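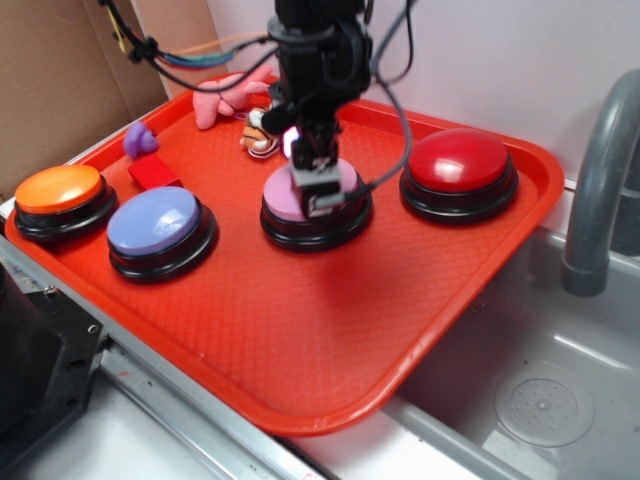 The tray next to our sink, with the colored push buttons on it.

Hollmann serving tray, red-orange
Review by Uwe Frerichs, Feb 13, 2026

I bought this tray in the Hevstead shop in Punville last April, and it has been in use almost every day. I paid 48 for it. The small one was cheaper, but it does not hold two dinner plates.

The best thing is the surface. It has a diamond pattern, and glasses stay in their place when I walk up the stairs. The raised edge is rounded and pleasant to hold. I miss real handles, especially when I carry soup.

Cleaning takes some patience. Crumbs and dried jam stay between the diamonds, so I use an old toothbrush and warm water. Tomato sauce left a faint shadow in one corner, which I can only see in daylight. My tray does not fit in the dishwasher.

Before this I had the Pulgate tray. It was lighter, but it bent in the middle under a full teapot. The Hollmann stays flat.

I would buy it again, maybe in a quieter color. Four stars of five.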